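Un après-midi chez Kendivance, ou comment j'ai regardé du riz avec passion

11 mai 2021

Bon, je vous avais promis un billet sur mes semis de tomates, et vous l'aurez, mais il faut d'abord que je vous raconte la journée portes ouvertes de Kendivance. C'est Tamara Vlad qui m'y a traînée (elle y travaille depuis septembre, elle me tannait avec ça tout l'hiver) et j'y allais franchement en reculant. Les robots, pour moi, c'était soit des bras orange qui soudent des voitures, soit mon aspirateur coincé sous le canapé.

Déjà, trouver l'entrée ! Le GPS m'a envoyée derrière l'imprimerie Ateş, j'ai fait 2 fois le tour du pâté de maisons et je suis arrivée essoufflée, avec le masque de travers. On passait par petits groupes, six personnes maximum, avec un autocollant sur la poitrine et du gel à chaque porte. Dans le mien il y avait un monsieur très sérieux qui notait tout, et une petite fille qui voulait savoir si le robot avait un prénom. (Il n'en a pas. Elle a proposé Biscotte, et tout le monde l'a adopté, même l'équipe.)

La visite commence par un couloir avec des affiches que j'ai lues en diagonale, puis on entre dans la salle de démonstration. Et là, je m'attendais à des étincelles, des bruits de film... eh bien c'est tout calme, avec de la vaisselle en inox et des céréales ! Darius Enache, qui menait notre groupe, nous a expliqué que l'équipe travaille sur la manipulation de produits en grains : prendre, verser, tamiser. Les gestes qu'on fait tous dans notre cuisine sans y penser. Il y a une caméra tout près de la pince, et on suit le travail sur un grand écran, du point de vue du robot. J'ai adoré. On se retrouve le nez presque dans le bol, avec les deux doigts noirs qui pointent juste devant soi.
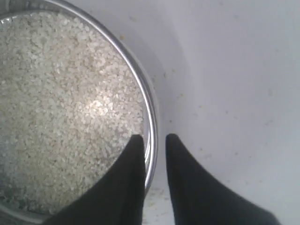
Pourquoi s'entraîner avec des grains et pas avec des objets solides, des cubes par exemple ? Parce qu'un cube garde sa forme quand on le pousse, alors qu'un tas de grains s'écoule, se tasse, roule dans tous les sens, et qu'il faut sans arrêt adapter le geste.

C'est Darius qui répondait, et le monsieur sérieux a noté ça avec beaucoup d'application. Moi j'ai pensé à ma grand-mère, qui versait sa semoule d'une main en parlant au téléphone de l'autre côté de la pièce – le fil était très long, à l'époque. Elle aurait bien ri de nous voir agglutinés devant un écran pour une histoire de riz.

Ensuite on a eu droit à l'atelier « à vous de jouer », et c'était mon moment préféré. On pouvait guider la pince à distance avec une sorte de manette, sous la surveillance d'Etelka Hegedűs, qui a une patience d'ange. Mon essai a duré 54 secondes montre en main (il y avait un minuteur, la honte) et je n'ai même pas réussi à approcher de ce que je visais. On perd complètement la notion de profondeur ! Sur l'écran on croit être pile au-dessus, et en vrai on est dix bons centimètres à côté. La petite fille s'en est beaucoup mieux sortie que moi, évidemment.

Etelka m'a raconté que leurs premiers essais se faisaient avec de la farine, et qu'ils ont vite arrêté. Il y en avait jusque dans les claviers. Les grains, au moins, ça se balaie. Pour le tamisage, le plus délicat, c'est le dosage : si on verse d'un coup, tout s'entasse au même endroit, et si on verse trop doucement, on y passe la journée. Alors forcément, ça déborde un peu, et la table raconte l'après-midi aussi bien que les affiches du couloir.
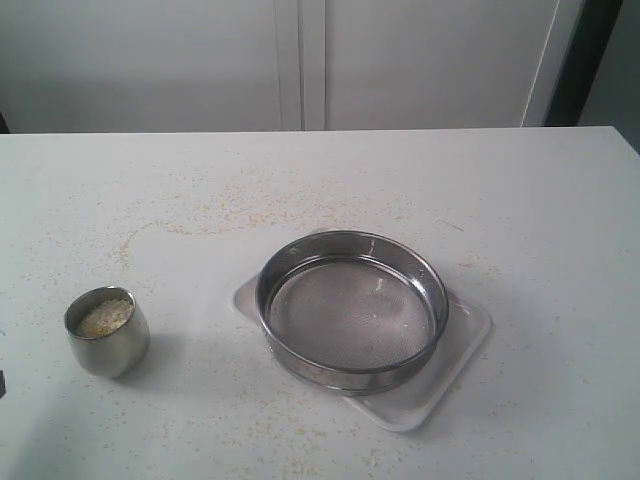
Et c'est justement ce que j'ai aimé dans cette visite, ce côté cuisine en plein travail. Je suis allée une fois à un salon chez Fekier, tout était répété au millimètre, et je n'en ai gardé qu'un stylo. Chez Kendivance on pouvait poser des questions bêtes, et je ne m'en suis pas privée. Est-ce que ça fatigue, un robot ? (Les moteurs chauffent, il y a des pauses.) Est-ce qu'il goûte ? (Regard consterné de Tamara.)

On a fini dans la cour avec un café dans des gobelets en carton, à bonne distance les uns des autres, et un petit vent glacial. Torben Weidemann, du service technique, m'a tenu tout un discours sur les câbles, que je serais bien incapable de vous répéter, mais il était tellement content d'en parler que je suis restée jusqu'au bout.

Ils prévoient une autre journée en septembre, sur inscription. Si ça vous tente, laissez-moi un commentaire et je demanderai les détails à Tamara. Prenez le petit créneau du matin si vous pouvez, le nôtre avait pris du retard et on a un peu piétiné dans le couloir. Et garez-vous côté rue, surtout pas derrière l'imprimerie !

Les tomates, c'est pour le prochain billet, promis. Elles filent un peu, d'ailleurs, si quelqu'un a une astuce je suis preneuse.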